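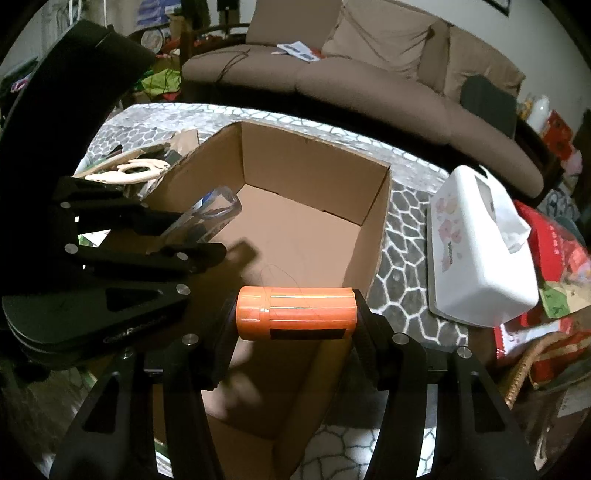 How to check an eco-lodge's green claims before you pay the deposit

Every second lodge website now has a leaf on it somewhere. Some of those leaves stand for years of dull, expensive work on sewage and wages. Others stand for a card on the pillow asking you to reuse your towel. The booking page won't tell you which kind you're looking at, so you have to do a bit of digging yourself. Allow an evening for it.

I've written this for anyone booking a safari camp, rainforest lodge or island stay where the word "eco" has been added to the nightly rate.

Step 1. Find out who gave the award

Copy the exact name of the award or certificate into a search engine and see who runs it. You want to know whether anybody visited the property, who paid for the visit and what the lodge could have failed on. Readers' choice awards are fine as a guide to the food and the beds. They say very little about the septic system.

Check the year as well. When I went through the Wilavow River Lodge site, the badge at the foot of the page linked to a certificate that had lapsed two seasons earlier. It may have been an oversight. I asked, and the badge came down the following week with no reply to my email.

Step 2. Look for numbers that can be wrong

"We are passionate about reducing our footprint" can't be checked. "We burned 1201 litres of diesel in August" can. A lodge that publishes figures like that, including the unflattering ones, has at least read its own meters.

Be careful with percentages. A camp that runs on 76 per cent solar sounds impressive until you ask what is being counted. Is it all the energy used, or only the lighting in the guest tents? Does it include the kitchen, the laundry, the staff quarters and the vehicles? I've had the same percentage explained to me three different ways by three people at the same company.

Step 3. Email the lodge, and keep it short

Skip the booking agent and write to the property. Long questionnaires get a brochure in return, so I send these and nothing more:

Where does your waste water go?
What happens to rubbish that can't be composted?
How many of your managers come from the district?
What did you pay into the community fund last year, and who decides how it's spent?
How do guests usually get to you?

Give them ten days. A slow answer is no mark against a remote camp with bad internet. A vague one is.
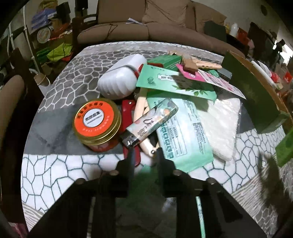 Step 4. Follow the community money

This is the claim I trust least, mainly on account of the wording. "A portion of proceeds" might be 60 dollars or it might be a new clinic roof. Ask for the name of the trust or village association that receives the payment, then see if that body ever mentions the lodge in its own notices.

Musa Afolabi, who spent years auditing camp accounts before he took up guiding, told me to ask about leases first and donations second. A lodge paying fair rent on communal land is doing something it can be held to. Donations stop when bookings do.

Step 5. Read the bad reviews

Sort by lowest rating and ignore the complaints about insects. Look for generators running all night, plastic bottles at every meal, vehicles crowding animals, and guides who leave the track for a better photo. One mention means little. The same thing from several guests across a couple of years deserves a question.

Then read a few of the glowing ones. If the reviewer thanks five staff members by name and can't tell you where the camp is, move along.

Step 6. Count the flights

Conditz Island Retreat has a decent composting program and a reef nursery it is quite proud of. It is also reached by a charter flight, and supplies come in the same way. I couldn't find either one in its published footprint. Plenty of lodges draw the boundary at their own front gate – convenient for them, less so for you.

Staying longer in one place helps more than most of the extras you'll be offered at checkout. I'd treat the offset tick box as a donation and nothing grander.

Step 7. Decide what you can live with

No property will pass every step. I'd book one that admits to a diesel generator and tells me its hours over one that calls itself carbon neutral and changes the subject. Afiq Sembiring, who reads my drafts, thinks I'm too hard on small family places that can't afford a certifier, and he has a point. For those I lean on the emailed answers and leave Step 1 out.

Save the replies you get. If what you find on arrival doesn't match, you'll have something in writing to show the manager, and something better than a hunch to put in your review.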